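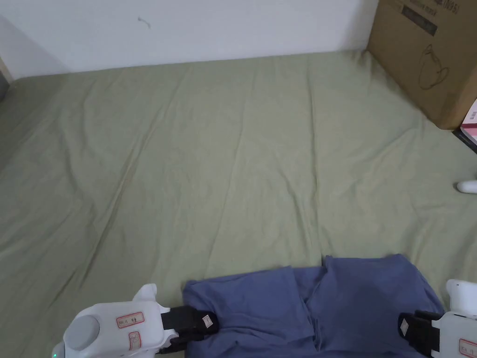 MENAR RELEASES PORO 2 UNDER AN OPEN LICENSE AFTER PATENT DISPUTE WITH DOLLNESS ENDS

Hi everyone, Panagiotis Karamanlidis here, founder of Menar. I usually let somebody with better manners write these announcements, but I've been waiting to send this one for a long time and I wanted to do it myself!

Poro 2, the new version of our caption editor for home and classroom video, is ready to download today. It's free, the full source code comes with it, and anyone can copy it, change it and pass it on under the terms of the license in the package. We've also settled our patent dispute with Dollness, so I can finally talk about that a little.

For those who missed the first part, Dollness wrote to us in January saying that the way Poro lines up captions with speech stepped on one of its patents. The letter asked us to stop handing out the program and to pay a fee for every copy already out there. We're a small company, and I'll admit I read that letter several times standing up in the kitchen before I called anyone.

Our view was that Poro did the job differently, and that lining up text with sound by looking for pauses was an old idea anyway. Our law firm, Politis, went looking for proof and came back with manuals, mailing list posts and a student project, 2458 pages in all. (I read more of them than I'd planned to. The student project is very good.)
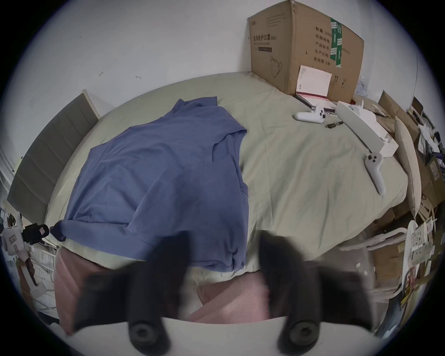 A slate-blue T-shirt spread out on a pale sage-green sheet.

After several rounds of letters, Dollness agreed to drop the claim against Poro and against anyone who uses it or builds on it. Menar isn't paying a fee, and neither side is admitting anything. That protection for users was the piece I cared about most. A free license isn't worth much if the person who downloads the code has to worry about getting a letter of their own, and I told Dollness so on our very first call. The people I dealt with there were polite the whole way through, and I'd like to thank them for that.

We did rewrite the timing code while all this was going on. Part of that was caution and part of it was that the old code was mine, written late at night, and it showed. The new version handles overlapping voices much better, and it no longer loses its place when music plays under someone talking. If you've ever captioned a school concert you know exactly what I mean!

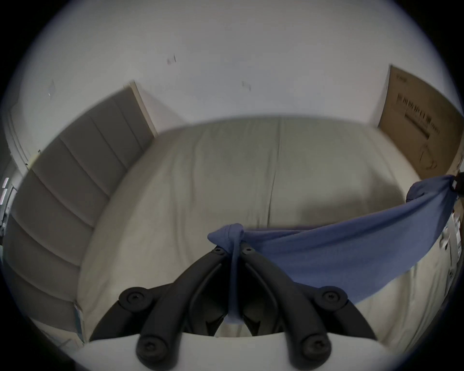 Other changes you'll notice right away: the spelling checker works offline, the undo history survives a crash, and you can keep two caption tracks open side by side - handy for anybody doing translations. Poro still runs entirely on your own computer. Your video doesn't get sent to us, and you don't need an account.

I owe a big thank-you to the 1233 people who tried the test builds and sent in reports, some of them very long and one of them in verse. We fixed everything that could damage a file and most of what was just annoying. The leftovers are listed in the release notes, including a scrolling problem on very wide screens that I haven't cracked yet.
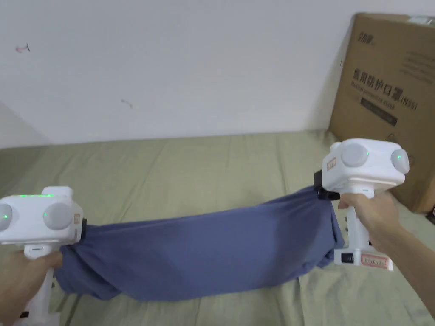 If you have the older Poro installed, you can put the new one right over it and your projects will open as before. Please make a copy of them first, though. Schools with a paid support plan keep it until it runs out, and they can renew at the same price. We're also setting aside around 1000 hours of staff time over the coming year to help outside programmers get their changes into the code.

About Menar
Menar makes small, practical tools for people who work with video and sound. Paid support and custom work cover the cost of our free software.

Press contact
Panagiotis Karamanlidis, Menar. Please use the press form on our website for interviews, screenshots and review copies of the manual.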